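Visit report: Granarow post-production house, open day
September 2024

Granarow opens its building to outside visitors once a year, and I went mainly to see how a long-running drama gets from the cutting room to a streaming delivery. The tour took in two edit floors, the sound stage, the archive and the quality control room. Eamon Ní Bhriain, who supervises finishing, led our group.

The working example throughout was Pula, an hour-long crime series now in its fifth season. The show has 50 finished episodes, and all of them are still held on site in full resolution. Each season is cut by a team of two editors and one assistant per block. A block is a pair of episodes shot together by one director, so scenes from both arrive mixed on the same drives. Sorting them out is the assistant's first job.

Editors work from proxy files on a shared server. The proxies carry burned-in timecode and a scene reference. Bins are laid out by scene, then by setup, and nobody renames a clip after ingest. Ní Bhriain was firm on that point. A renamed clip breaks the link to the camera original, and the fault only shows up at conform, when the schedule has no slack left. 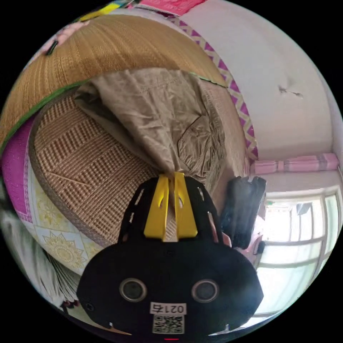 The second edit floor handles continuity. Series with several plot lines need a written record of who knows what at each point in the story, and Granarow keeps this in a plain spreadsheet with one row per scene. The sheet for season four of Pula ran to 197 rows. Maeve Scanlon maintains it. She showed us a case from July in which a scene was moved from one episode to the next during the edit. Three lines of dialogue no longer made sense and had to be re-recorded. The sheet flagged two of them. The third was caught in the mix.

Re-recording takes place on the ground floor in a small booth with a separate control room. The booth is quieter than I expected given the road outside. Foley is next door. The pits there include gravel, sand, boards and concrete, with racks of shoes along the back wall. Deirdre McGrath played us one scene three times: production sound only, then with footsteps and cloth movement, then the full mix. The middle version was the most useful, as the cloth track is hard to pick out once music is added.
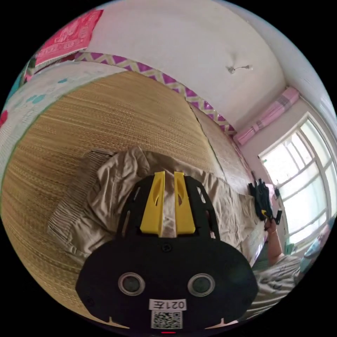

Satiny garment on the straw mat.

The archive was the weak part of the tour. We saw the tape library through a window and were told the retention policy, but there was no time for questions on restore times. I would have liked figures. Masters go to tape in duplicate, and the second copy is stored at Sheehan, the company's other site.

Quality control was better. Ritu Rathore's team watches every episode in full, in real time, after the automated checks have run. The software finds dropped frames, illegal levels and silent channels. It does not find a wrong subtitle or a boom shadow - those need a viewer. A 60-minute episode is booked as half a day, including the written report.

Flaltska, the in-house review tool, was shown at the end. It puts notes against timecode and exports them as markers for the edit system. Version control looked sound. The search function was slow on the demonstration machine, and Rathore said a new index was being tested.

Visitor places are limited and have to be booked by email. Eimear Ó Súilleabháin handles the list. Wear flat shoes for the stairs, and ask for the morning group if the mix stage is your main interest, as the afternoon group gets a shorter session there.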